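4. Adding an audiobook to your Iltico reading list

Before you start, please be sure that you are signed in and that your list is not full. One list can keep up to 2,000 titles.

1. Open the Library page and choose Add Title.
2. Write the title or the name of the author. For short titles it is better to write both, for example "Nokomine, Kabbaj".
3. In the Format menu, select Audiobook. The narrator field will open below.
4. Press Save.

Note: If the audiobook is not released yet, the title is saved as Waiting. Iltico checks for new releases every Monday.

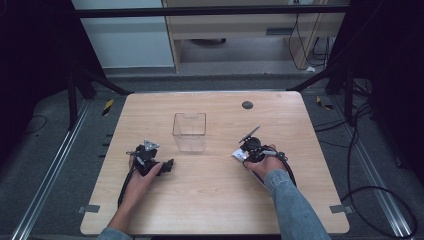 5. To receive a message on the release day, turn on Tell Me. You can use it for 16 titles at the same time.
6. To write a review, open the title and choose My Notes. Your notes stay private until you press Share.

Caution: When you delete a title, your notes for it are deleted too. You have 7 days to bring them back from the Removed page.

For moving titles between two lists, see section 6.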